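Bernadette Ruiz-Ortega has cleaned the guest rooms at Undovcombe for 30 years, and she still starts each one with the windows, winter or not.

"My mother did it that way, and her mother too," she told me, pouring us both more coffee. "You let the old air out and then you can smell what needs doing." We had sat down at ten in the morning, and it was nearly lunch before we got as far as bathrooms, which was fine with me — I was enjoying the stories.

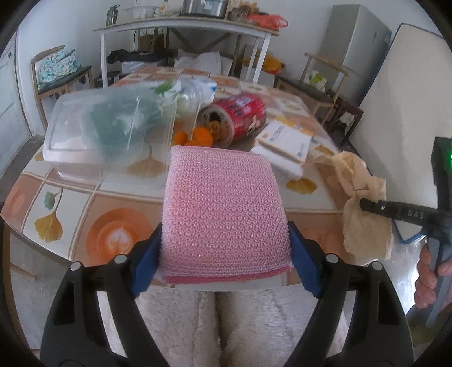 A pink mesh sponge and a beige cloth over a patterned tablecloth.

She has strong feelings about sponges. "Mesh for the tub, soft cloth for the faucets, and don't you ever swap them," she said, tapping my notebook until I wrote it down.

February is her quiet month, when she washes all the spare blankets and catches up on mending. I asked whether she ever thinks about retiring. She laughed for quite a while. "And do what, clean my own house?"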